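Suvell 6 Upgrade FAQ: Should You Install It Yet?

2026-07-10
By the Clotero desk

Firkero says Suvell 6 is its biggest desktop release so far, with 245 changes. We've been running it on two machines and reading your mail. These are the questions that keep coming in.

Are there really 245 changes?

By Firkero's own list, yes. Read the list, though. A renamed menu item gets a line. So does each new wallpaper, and so does putting back a print option that went missing in the last version. I'd like to see the same list with the wallpapers taken out.

Is it free?

The download is. The new sync feature is free until the end of July, and Firkero hasn't said what it will cost after that. Draw your own conclusions. If you turn it on now, find out how to turn it off first -- the switch is under Accounts, not under Sync.

Will my computer run it?

The official minimum is 4 GB of memory. It will start on that. Whether you'd want to use it is another question, and with a browser and a mail program open our older machine spent a lot of time thinking. The requirements page doesn't give a recommended figure, only the minimum.

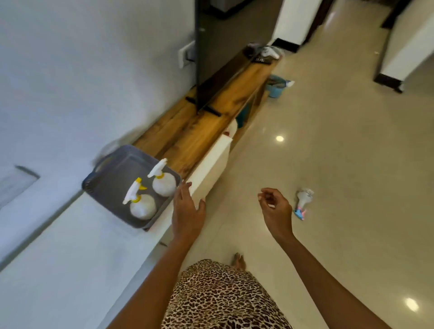 Open drawer, TV unit.

How long does the install take?

Longer than the progress bar claims. Ours sat at "2 minutes remaining" through most of a lunch. Plug in a laptop before you start and don't force a restart.

Do I need a backup if the installer makes one?

Yes. The installer saves its copy to the same disk it is about to change. That helps if the upgrade fails politely. It does nothing for you if the disk goes. Copy your files to an outside drive, then open a few of them from that drive to make sure they're there.

Can I go back to version 5?

Firkero says so, and in the narrow sense it's right. Going back restores the system and your documents. It doesn't restore mail rules, saved networks or anything you bought through the new store. Write those down or export them before you upgrade.

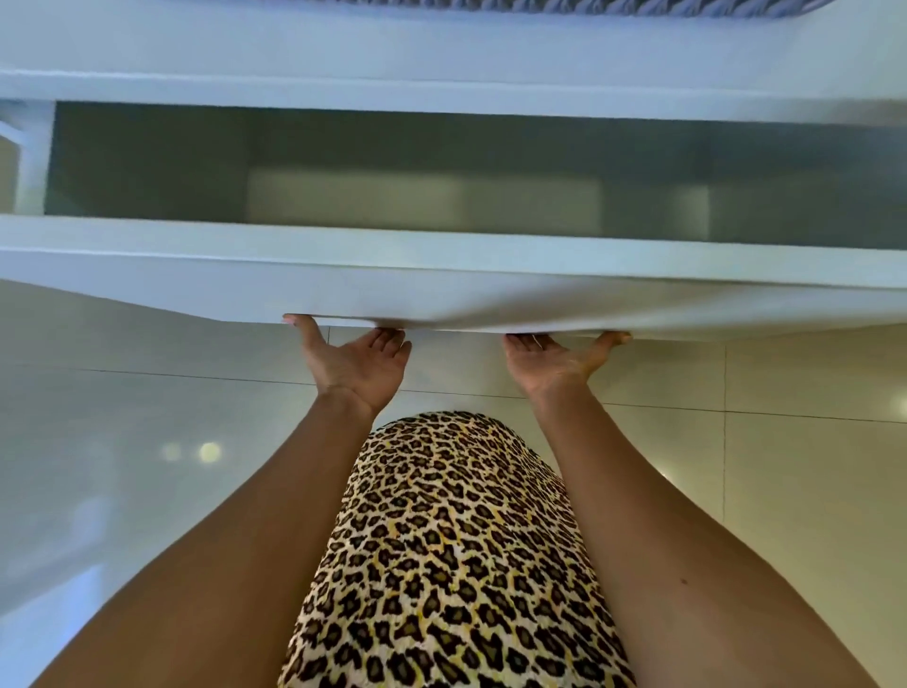
There's also a time limit. The rollback files are deleted after a while to free up space, and the only notice is a small message that looks like all the other small messages.

Does the Mujić font manager still work?

Not for us. It opens, shows an empty list and quits. A fix is "coming," with no date on it. If you depend on it, stay on 5.

So should I upgrade?

If the version you have does what you need, I can't find a reason to hurry. The first patch usually tells you more than the launch page does.

Related
Suvell 5: settings worth changing
Moving your mail rules by hand
What Firkero's sync stores, and where
Choosing an outside drive

Contact | Copyright Clotero | Back to top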